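Ticket: Labels printing blank or shifted, front counter
Product: Tivirier Stock, desktop version, with Jultelness label printer
Shop: Jayasinghe Children's Resale
Opened: 14/01/2024
Priority: Normal
Status: Closed

Original report

We are a children's resale shop. We take in clothes, shoes and outdoor gear on consignment and put a barcode label on every piece. Labels come out of Tivirier Stock and print on a Jultelness thermal printer at the front counter. There is a second printer of the same model in the back room and it has not given any trouble.

Since December the front printer has been doing two things. Sometimes it feeds a blank label before the one we want. Other times the label prints but everything is too low, so the price is on the label and the bottom half of the barcode lands on the next one. When that happens the scanner won't read it and we have to key in the item number at the register.

It doesn't happen on single labels. If I print one label for one item it is nearly always fine. It happens on batches, and it gets worse as the batch goes on. Yesterday we printed a consignor's whole drop-off in one go and the last page or so of it was unusable.

We still have some 700 pieces of winter stock to tag before the clearance sale, so I would like to get this fixed before we start and not waste rolls on it. The rolls are 400 labels each.

What I have tried so far:
Turned the printer off and on.
Changed the roll.
Cleaned the print head with an alcohol wipe.
Reinstalled the printer in Windows.
Restarted the counter computer.

None of this made a lasting difference. After the new roll it was fine for a short while and then went back to drifting.

Reply from support

Thank you for the detail. Print drift that builds up over a batch usually comes from one of these: the label size in the driver doesn't match the size in the template, the gap sensor is not calibrated for the roll, or the roll is sitting loose on the spindle and the printer is losing its place. The blank label at the start points to the sensor.

Please check the following and tell us what you see.

1. In Tivirier Stock, open Settings, then Labels, and note the width and height of the template you print from.
2. In Windows, open the printer's preferences and note the paper size on the first tab. Check the media type as well. It should say "Label with gaps" and not "Continuous."
3. Hold the feed button until the light blinks twice, then let go. The printer should feed a few labels and stop with the edge of a label lined up with the tear bar.

Also let us know whether the front printer is plugged in by USB or is on the network.

Reply from shop

Template is set to the small garment tag size, same as always. Windows shows the same width but the height is different. It is set taller than our labels. Media type says Continuous. I don't know how it got that way. I haven't changed it, but we did have a Windows update in December.

I set the height to match and changed the media type to Label with gaps. Then I did the feed button. The light blinked twice, it fed a few labels, and it stopped with the edge a little past the tear bar. I did it again and it stopped in the same place, a little past.

The front printer is on the network through our Grarnero router. The back room one is on USB.

I printed a short batch after that and there was no blank label at the start. The text was a bit low but the barcode was all on the label and it scanned. So that is better. I went on with intake for the rest of the afternoon and did snow pants, boots and the small accessories.

Tabletop first, then one of the kids' ski gloves.
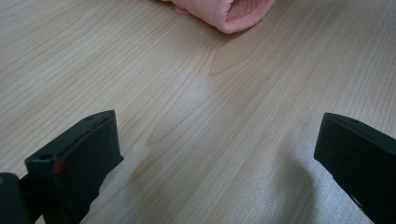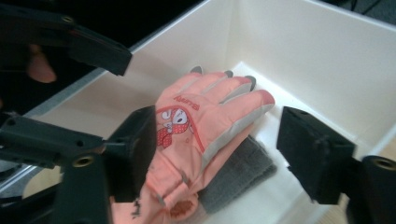 By the end of the afternoon the drift was back. It was not as bad as before, but on the last consignor's batch the bottom line of text was missing from the labels. I checked Windows again and the media type had gone back to Continuous. The height was still correct. I set it again and printed the rest one at a time.

Is there something in Tivirier that changes it back? I only print from Tivirier on that computer. Nothing else uses the label printer.

Reply from support

Tivirier Stock does not write to the driver's media type. It sends the template size and the number of copies and leaves the rest to Windows. There are two places in Windows where the setting is stored, though, and they can disagree. The one you reach through Printing Preferences belongs to your Windows login. The other is under Printer Properties, Advanced, Printing Defaults, and applies to the whole computer. When the printer drops off the network and is found again, the driver may reload the computer defaults over your own.

Please do the following:

1. Open Printer Properties, go to the Advanced tab and click Printing Defaults. Set the label height and set the media type to "Label with gaps." Click Apply.
2. Go back and set the same values in Printing Preferences.
3. Look at the Ports tab and tell us what type of port the printer is using. If it says WSD, we will want to change that.
4. Print a configuration label from the printer itself by holding feed and pause together. It shows the printer's network address. Send us the address and whether it is marked DHCP or static.

For the edge stopping past the tear bar, open the Jultelness utility and look for Tear Offset. A small negative value will bring it back. Change it in small steps and feed a label after each one.

Reply from shop

Printing Defaults was wrong on both counts, taller height and Continuous. Fixed and applied. Printing Preferences now matches.

Ports tab says WSD.

The configuration label says DHCP. I printed one this morning and one after lunch and the address was not the same on both. I power the printer off at night and sometimes at lunch if we're not tagging, so it may be picking up a new one when it comes back on.

Tear Offset was at zero. I moved it down two steps and the edge now stops right at the bar.

Reply from support

That fits. The printer gets a new address, Windows rediscovers it over WSD, and the driver goes back to its defaults. Now that the defaults are correct this should do no harm, but we recommend fixing the address so that it doesn't keep happening.

1. Log in to the Grarnero router and open the list of connected devices. Find the printer by the hardware address on the configuration label and choose Reserve Address. Save.
2. Turn the printer off, wait for the lights to go out, and turn it on. Print another configuration label and confirm that the address matches the reservation.
3. In Windows, open the Ports tab, click Add Port, choose Standard TCP/IP Port and enter the reserved address. When Windows asks for the device type, leave it on Generic Network Card.
4. Make sure the new port is the one with the check mark. Leave the old WSD port in the list for now.
5. Turn off "Let Windows manage my default printer" in Windows settings.

Once that's done, run the sensor calibration again with the roll you plan to use. Close the roll guides until they just touch the sides of the roll. If the roll can slide from side to side the sensor may miss a gap on a long batch.

We'll hold the ticket open for 72 hours after your next message. If there is no further drift in that time we will close it.

Reply from shop

Address reserved, new port added, old one left alone. The configuration label shows the reserved address after two restarts.

The roll guides were open wider than they should be. We used to use a wider roll for shoe boxes and I don't think they were ever moved back. They're snug now.

Calibrated and printed a long batch for one of our bigger consignors. No blank label at the start and the last label looks the same as the first. I scanned the last several at the register and they all read.

One more thing while I have you. When a batch is interrupted, say the roll runs out, is there a way to print only the ones that are left? I have been reprinting the lot and throwing away the duplicates.

Reply from support

Yes. In Tivirier Stock go to Labels, then Print History, and open the batch. Click the first item that is missing its label, hold Shift, click the last one, and choose Print Selected. The item numbers stay the same, so any labels you already attached are still good. If a duplicate does get onto a garment it will scan as the same item, and the register will refuse it the second time it is sold.

Reply from shop

Found it, works. Still no drift. I turned the printer off overnight and the settings held this morning. The shoe box rolls have gone to the back room printer, so the front guides can stay where they are. You can close this.

Closing note

Cause: wrong label height and media type in the computer-wide printing defaults, reloaded whenever the printer changed address on a WSD port. Roll guides set too wide added to the drift on long batches.
Fix: defaults corrected, address reserved on router, standard TCP/IP port added, tear offset adjusted, guides closed, sensor recalibrated.
Closed at shop's request.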